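Kitchen > Gadgets & Tips > Fruit and Veg

Getting good results from a countertop picking arm (after a season of pears)

I've had the Ledlow arm on my kitchen counter since May, and I keep getting emails asking whether it's worth the money and how I got it to stop bruising things. So I'm putting everything in one place! If you don't know the Ledlow, it's a small robot arm kit from Wundeck with soft rubbery fingertips, plus a practice program for your laptop where you can try out a job on a pretend counter before the real arm goes anywhere near your groceries. I paid $431 for the kit, and the practice program came with it. The bigger one with the longer reach is $662 and I don't think most kitchens need it.

What do I use it for? Sorting fruit, mostly. We have a pear tree out back here in Evanville and every year I end up with way too many at once. They all ripen from the inside out, on their own schedule, and if you miss a soft one it takes its neighbors with it. The arm lifts each pear out of the crate, gives it a very light squeeze and sets it down in the "eat now" tray or the "wait" tray. It's slow (I'm faster, no question) but I can be doing the dishes while it works, and it doesn't get bored halfway down the crate like I do.

Start on the practice counter

Please don't skip this part like I did the first time. The program lets you pick a fruit and a surface and then move the viewpoint wherever you like, so you can see what your settings are going to be dealing with. Pears are the tricky ones. An apple is close enough to round that the default grip does fine, but a pear has a fat end and a skinny end and it wants to swivel as soon as you pick it up. 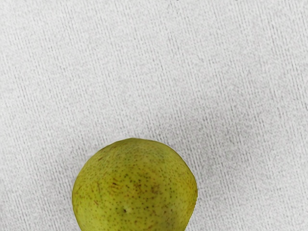
My grip setting for pears is 51 on the squeeze dial, which goes up to 100. The booklet that came with my kit suggests starting a good bit higher, and I think that's fine for lemons and potatoes, but it left thumbprint-looking dents on my Bartletts. Go down until the arm starts dropping things on the practice counter, then come back up a little. And always have it take hold of the fat end! There's a setting called "grip point" buried in the second menu, and if you leave it on auto it goes for the middle, right where the pear starts to narrow, and around it spins.

Put down a cloth

Best tip I've got, and it costs nothing. Lay a plain, light-colored dish towel under the fruit. On my bare counter the pears rolled just enough to throw off the pickup, and then the fingers would come down on the shoulder of the pear and shove it along like a hockey puck. A towel stops that. Pale is better than dark in my kitchen, the arm seems to find the edges of the fruit faster, and skip anything with a bold pattern (my rooster towel was a disaster, it kept trying to pick up the rooster). Pull the towel tight and tuck the ends under a cutting board so it doesn't bunch up.

Terry cloth is no good, by the way. The little loops catch on the fingertips.

Don't let it judge the skin

The kit has a "reject blemished" option and I turned mine off the first week. Homegrown pears are speckled all over, and plenty of them have rough brown russet patches too, and there's nothing wrong with the fruit underneath. With that option on, the arm put nearly my whole crop in the discard tray. I got it all back out and we ate it. If you buy those flawless supermarket pears you may have better luck, but for backyard fruit I'd go by squeeze only and look over the skins yourself. A sunken spot that's soft around the edges is the one to cut out and use first.

Fingertip care

Take the fingertips off and wash them in warm soapy water after every session. Pear juice dries to a kind of varnish, and then they stick to the next pear and it hangs there for a second before it falls. Let them dry all the way before you snap them back on. I stand mine upright in the silverware drainer. Wundeck sells replacement tips, but my friend Iresha Amarasinghe has been on the same set twice as long as me and hers still look good. She dusts hers with a tiny bit of cornstarch for peaches, and I've started doing the same.

The Debnath refresher service

You can also sign up with Debnath, a little outfit that will tune the arm for you over a video call. I tried it once. The woman I talked to was lovely and very patient, and she fixed a wobble in my wrist joint (well, the arm's wrist joint) by having me tighten two screws I hadn't noticed. Would I pay for it every month? No. One call when you first set up would be money well spent though, especially if menus make you cross.

So is it worth it?

If you've got a tree, or you run a farm stand, or you put up a lot of fruit, I'd say yes. For a bowl of six pears from the store, just press near the stem with your thumb like your grandmother did. I'd like it better if it were quieter, there's a whine when it reaches all the way out that sends the cat under the couch. I'd also like the trays to be deeper. But I lost hardly any pears this year and last year I was hauling bucket after bucket to the compost.

Next up I'm going to try it on tomatoes, starting on the practice counter, with the squeeze turned way down. If you've already done tomatoes, write and tell me your number!

Contact | Copyright Evanville Kitchen Notes | Back to top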